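Birnix Two-Arm Bench Kit: what you get, and what we'd ask before paying for it

Equipment listings / Bench automation / Two-arm kits
Reviewed by Boglárka Kozma
Last updated 28 December 2020

Sold by: Peltodow
Supplied as: two arms, two teach pendants, grippers, wrist cameras, mounting plates, Kurkska control software
Warranty: 18 months on the arms, 16 on the grippers
Software license: first year included, then billed every April

The Birnix kit is pitched at small shops that want two arms working over one bench and don't want to hire an integrator. The brochure calls it "ready for the tools you already own." I have read that line, or one very close to it, in every two-arm brochure that has crossed my desk, and I would like to see the list of tools.

Peltodow did send a list. It has 158 items on it, which sounds generous until you read it. Screwdrivers show up in nine sizes, each counted separately. So do hex keys. Take out the repeats and you have an ordinary drawer of hand tools, plus a few things I doubt anybody will ask a robot to pick up. There is no column for how often each pick worked. I asked for one and was told it depends on the application.

The arms themselves I have few complaints about. The joints move smoothly, the mounting plates are solid, and the pendants are easy to read. You do get two pendants, one per arm, and two pendants take up table space. If you're planning around a narrow bench, plan for a side table as well. The same goes for the cables. The brochure drawings leave them out.

The gripper is where I'd slow down. It's a plain two-finger design, fine for boxes and blocks. Hand tools are harder, with their curved handles and moving joints, and a hold that looks good standing still may not be good enough to do anything with. The seller's literature slides from "holds" to "uses" in the space of a paragraph. Ask which one you are being quoted for.

Kurkska, the control software, does the job once you learn where things are. The manual is poorly translated and the section on running both arms together is four pages long. I'd want forty. Support answered my emails, though twice with a link to those same four pages.

Two-arm bench, and scissors in the gripper from the wrist camera:

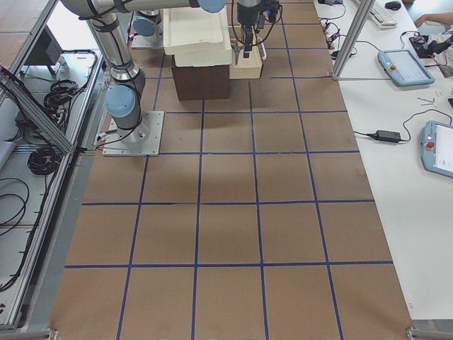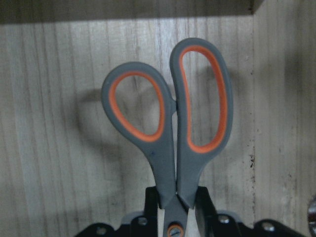

Price is the other sticking point. The setup visit is quoted at $2000 on top of the kit, and the order form has it ticked by default. You can untick it. If you have someone on staff who has bolted down an arm before, I would. The visit covers mounting, power-up and a short lesson on the pendants. It doesn't cover teaching the arms your own parts, and that's where your time is going to go.

The Minami kit costs less and comes with a better manual, but it has no wrist camera and the pendants are sold separately. For plain pick-and-place work I'd still look there first.

Before you sign for the Birnix, send Peltodow three of your own tools and ask for uncut video of each one being picked up, used and put back. Get the software renewal price in writing too. Mine was "to be confirmed" on two separate quotes.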